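Speaker notes – Learning to love the night sky from a town garden
Beltbridge Library evening talks, 5/16/22

Slide 1: title

Hello, everyone, and thank you for coming out on such a lovely evening when you could be sitting in the garden. Quick hello to Zineb Benjelloun, who runs these evenings and talked me into doing one.

Say who I am, keep it short. Nadège Perrin. I teach French during the day and I've been looking up at night since I was 12. No degree in any of this. If there's a proper astronomer in the room, please be kind and correct me at the end!

Ask: who can find the Plough? Hands up. Who can find anything else? (Usually a laugh. Wait for it.)

Slide 2: what I want you to leave with

One thing only. I'd like you to go home, stand outside for a quarter of an hour and find Arcturus. If you do that tonight I'll be delighted, and if it's cloudy it will still be there next week.

Slide 3: your eyes

People ask me which telescope to buy and I always start with eyes, as they're free and they're very good once you give them a chance. It takes something like half an hour in the dark for them to settle in properly. One glance at your phone and you're back near the beginning. I put red film over my torch (two layers of sweet wrapper held on with an elastic band, it works beautifully) and leave the phone in the kitchen.

Looking slightly to one side of a faint thing makes it easier to see. Try it on the Pleiades in winter. Look straight at them and you get a smudge with a few stars in it – look a bit to the left and there are suddenly more. I still get a little thrill from that.

Slide 4: finding Arcturus

Draw this on the flip chart, don't rely on the slide.

Start with the Plough, nearly overhead in May. Follow the curve of the handle away from the pan and keep going. The first really bright star you meet is Arcturus. It's orange, and once you've noticed that, you'll wonder why you ever thought stars were all white. Keep the same curve going and you come to Spica, lower down and bluer. "Arc to Arcturus, speed on to Spica." Get the room to say it with me.

If there's time: Vega coming up in the north-east. Very bright, bluish white, and with us all summer.

Slide 5: binoculars

Pass my old pair round now, starting from the left. They're Erko ones, bought second-hand, with a dent in one barrel, and I have seen all four of the big moons of Jupiter through them. Four! Galileo had to work a good deal harder for his.

Things to say while they go round:
Lean on something. A wall, a car roof, the back of a garden chair.
Set the focus on a bright star until it's as small a point as you can get.
Start with the Moon at half phase. The shadows along the edge are at their longest there and the craters stand right out. Full Moon is lovely to walk home under, but rather flat to look at.

I do own a telescope as well, a small Esetti, and I use it far less than you'd think. It takes two trips to carry outside. The binoculars hang on the back door.

Slide 6: the daytime bit
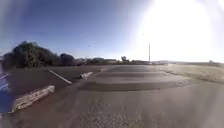
Our own star deserves a few minutes too, and I want to be very firm here, so slow down. Never look at the Sun through binoculars or a telescope. Never look straight at it without proper eclipse glasses either, and ordinary sunglasses don't count, however dark they are. The damage doesn't hurt while it's happening.

What you can do is make a pinhole viewer. A piece of card with a small hole, a second piece of white card behind it, your back to the Sun. You get a small round picture of the Sun on the second card. I did this with a class of eleven-year-olds during a partial eclipse and they wouldn't come in for lunch. Show the card, I have a spare for anyone who'd like to take one.

Slide 7: living with street lights

Yes, we lose a lot in town. Stand where a shed or a hedge blocks the nearest lamp. Wait until later in the evening if you can bear it. On a good September night, from my back step, I can just catch the Andromeda galaxy in the binoculars – a soft grey oval, and the light left it more than two million years ago. I go a bit quiet when I think about that one.

Slide 8: where next

A star wheel is the best present you can give yourself. Check it's made for our latitude.
Keep a notebook. Mine is up to page 244 and most of it says "cloud".
The library has a good shelf of astronomy books, upstairs at the back.

Questions. If it's clear, finish promptly and take everyone out to the front steps. Bring coat. Collect binoculars before people leave!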